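Section 4: Washing and drying your Furovov hand puppet

OK, so you've got your puppet stitched together and somebody has already spilled juice on it. Mine lasted 13 days! Don't panic, these wash up fine if you go slow.

1. Take off anything that isn't sewn down - hats, glasses, the little pin on the back of the collar. I keep mine in a jam jar by the sink.

2. Fill a bowl with cool water and a small squirt of dish soap. I used to use the fancy wool wash, and I can't say I miss it.

Caution: Bright colors bleed. Reds are the worst, so wash them on their own the first 2 times, and never with anything pale that you're fond of.

3. Push the cloth under and squeeze it gently for around 4 minutes. No rubbing, please! Rubbing makes the fuzz ball up, and then you're picking at it all evening.

4. Rinse until the water runs clear, then roll the whole thing in an old towel and lean on it.

5. Lay it out and pull the seams straight with your fingers. Folded edges like to dry folded, so go back and smooth them again after an hour or so.
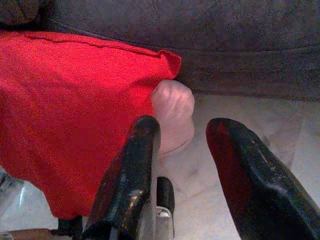

6. Let it dry all the way through before you put the stuffing back in the head. Overnight usually does it at my house, longer in June when it's sticky out.

Note: If the hem has gone wavy, press it under a damp cloth with the iron on low. Grażyna Bednarek's pattern notes say to skip the steam, and I go along with her on that.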